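Plier, rouler, ranger : faut-il vraiment une méthode pour les serviettes ?
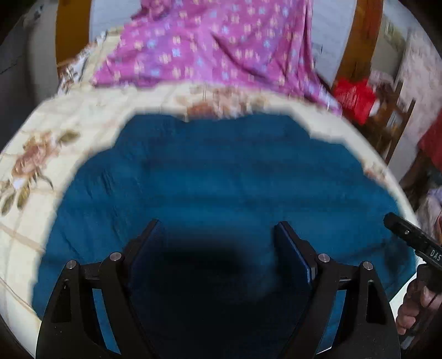

Une serviette bleu canard étalée sur un couvre-lit matelassé à fleurs.

Le guide Bondlow consacre 33 pages au linge de toilette. Trente-trois. On y apprend qu'une serviette se plie en trois dans la longueur, puis encore en trois, et que le bord replié doit regarder vers l'extérieur de l'étagère. Chez Geerts, on préfère le rouleau. Trulden vend pour sa part une planche à plier, présentée comme un gain de place considérable. Gain par rapport à quoi, la notice ne le dit pas.

J'ai essayé les trois en décembre, sur le lit, seule surface assez grande de l'appartement. Premier constat : une serviette posée à plat n'est presque jamais un rectangle. Un bord gondole, un coin rentre, et le beau pliage en trois donne un paquet de travers qu'il faut reprendre. Les rouleaux, eux, tiennent très bien jusqu'à ce qu'on en retire un.

Jonalyn Bañez a tenu pendant 12 ans la lingerie d'une pension de famille et ne croit guère aux planches. « On lisse avec le plat de la main, on plie en deux, encore en deux, et on passe à la suivante. Si la pile penche, on la pousse contre le mur. » Elle étale toujours son linge sur le couvre-lit, pour ne pas avoir à se baisser.

Reste l'argument du placard. Gamgate promet des étagères remplies à 100 % grâce à ses séparateurs. Je veux bien, mais une étagère pleine à ce point, il faut la vider à moitié pour attraper le gant de toilette du fond - et tout replier ensuite. J'ai rendu les séparateurs et gardé le pliage en quatre.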